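4. Clearing a surface: the bottle task
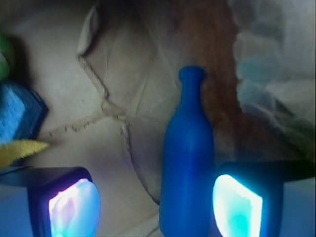 Figure 2. Wrist view, bottle between the two fingers. Both pads are lit.

Pick-and-place of one rigid thing on a clean bench is mostly a solved chore. Clearing up after people is another matter. Soft stuff, creases, things half under other things. So for the September runs we kept the clutter in and left the cloth or paper underneath as it lay, no smoothing between trials.

The task is short. Find the bottle, close on it, lift, put it in the bin. We ran 850 trials across 2 sites, Jarner and Dutbridge, same gripper at both and same policy (Adugna, no retraining for site). A trial counts as a failure if the bottle tips before the lift, or if anything else comes up with it. That second rule is strict and we know it. A person who drags a bit of cloth along just shakes it off. Our arm does not know the cloth is there.

Most failures were of the second kind. Fingers go in low, where the body is widest, and catch a fold. Going in higher helps with the folds but the neck is narrow and the shoulders slope, so the grip is worse and the bottle swings. We tried a fixed height in between, didnt like it, and went back to letting the policy choose.

Lighting from the pads (Figure 2) is a mixed blessing. It tints whatever is close, beige goes purplish near the fingers, and the color-based segmenter from Jitier had trouble with that at first. Two fixes: a white balance step per finger opening, and dropping hue from the mask altogther. The second did most of the work.

Can it do the chore? With someone near by, yes. Left alone for a full shift, not yet. Tipped bottles are the main gap, as the policy has no recovery for them and simply times out. Section 5 takes up recovery.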